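Printed tablecloth

A printed tablecloth is a table covering whose pattern is applied to the surface of a finished cloth, as distinct from a damask or check, in which the pattern is formed by the weave. Printed cloths are made from cotton, linen, polyester, mixtures of these, and coated fabrics sold by the metre. They are used mainly for everyday and outdoor meals, and in most homes that own both kinds the woven cloth is kept for formal use.

Terms

The ground is the colour of the cloth between the printed figures. It may be left white, dyed before printing, or printed along with the pattern. The figure, or motif, is a single drawn element such as a flower or fruit. The repeat is the smallest block of pattern which, laid edge to edge, fills the cloth. The drop is the length of cloth that hangs below the table top on each side. A placed print is drawn to the size of one cloth, usually with a border and sometimes a centrepiece. An all-over print has neither and can be cut at any point.

Methods

Block printing is the oldest of the methods still in use. A carved block is inked and pressed on to the cloth by hand, one colour at a time. Small pins at the corners of the block leave dots that guide the next placing, and these dots can often be found on older cloths.

In flat screen printing, colour is pushed through a mesh held in a frame, with a separate screen for each colour. It suits placed prints, as a large screen can carry a quarter or even half of a cloth. Rotary screen printing uses a hollow metal cylinder with the colour fed from inside. The height of the repeat is fixed by the distance around the cylinder, and a common size is 64 cm. Most all-over cloths sold cheaply are made this way.

Digital printing places the colour by jet directly on the fabric. There are no screens to cut, so short runs cost little more per cloth than long ones. The Vendlow works at Lelelside, which had printed table linen by flat screen, changed to digital machines for any order below 500 cloths and kept its screens for the rest.

Colour

Two classes of colour are usual. Reactive dyes join with the cotton fibre and leave the cloth soft, but they must be steamed and washed after printing. Pigments sit on the fibre and are held by a binder, which is set by dry heat. Pigment prints are cheaper and stand up well to light. They tend to wear along the folds and at the table edge, where the cloth is rubbed most.

Overlap between neighbouring colours, called trap, is allowed for in the drawing so that a slight shift of the screens does not show as a white gap. Where the trap is too wide, a dark line appears around each shape. Manju Bhardwaj, in a handbook written for the Rajput print shops, advised a narrow trap for leaves and stems and none at all where the darker colour is printed last.

Size and finishing

A rectangular cloth is cut to the size of the table plus twice the drop and the hem allowance. A drop of 20 to 30 cm is usual for daily use. Cotton cloths may shrink in the first wash, and makers either wash the fabric before cutting or cut it oversize. Corners are mitred on better cloths and folded square on cheaper ones. Some are given a stain-resistant finish, which weakens with washing.

Coated cloths are printed before coating. They are wiped clean and are usually left unhemmed. They should be rolled for storage, as a sharp fold in the coating can crack.

Care

Reactive prints on cotton can generally be washed at 40 degrees. Pigment prints last longer if washed inside out and ironed on the reverse. Fruit and wine stains should be rinsed in cold water before washing. Bleach is avoided on all printed cloths, including those with a white ground, since the ground may hold a whitening agent that turns yellow.

Collections

Printed cloths were long thought too ordinary to keep, and early ones are scarce. The Flarkura collection holds nearly 2000 pieces, among them 48 pattern books from closed works. Its catalogue, by Mamta Solanki, sorts the cloths by motif and then by ground colour, as few carry a maker's mark.

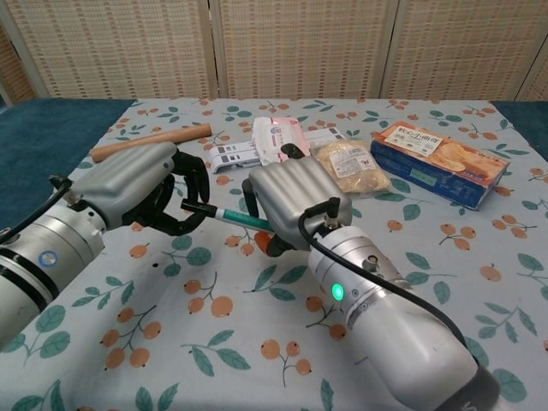

Fruit is among the most common motif groups and is usually divided by how the figures are arranged. In basket and garland designs the fruit is gathered into a large composed figure, often as a placed print. In sprig designs, small groups are scattered over an open ground, and the eye is less likely to pick out the repeat. The cloth shown is printed with clusters of round orange fruits on thin brown stems, with teal-green leaves, on a pale blue-white ground. A light ground of this sort makes slight faults in the fit of the colours easier to see, particularly along narrow lines such as stems. Designs of small, separate figures also make joins less obvious when two widths have to be seamed for a large table.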